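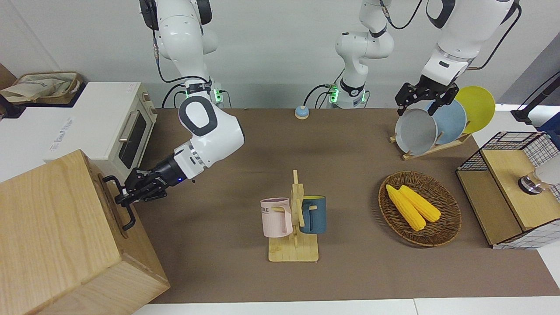
## Who can read the inspector's report?

Anyone at all! The Skedotthorpe watchdog office posts the full text online, and paper copies are kept at the Ommont branch library – just ask at the front desk and mention file 2617.

## Why are some lines blacked out?

Those lines name staff who spoke up in confidence, and the law protects them (we'd want the same for ourselves, wouldn't you?).
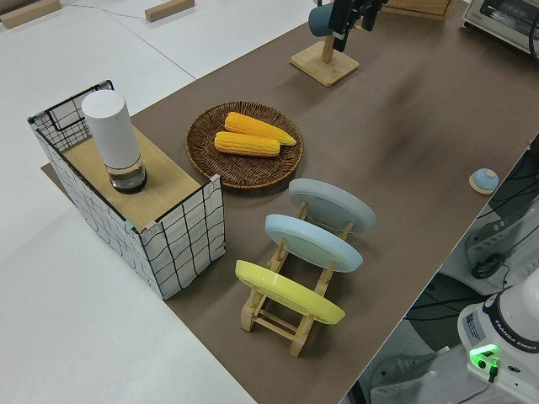
## How do I send in a complaint?

Write to Nattawut Khamphan, Room 707, and please allow nine working days for a reply.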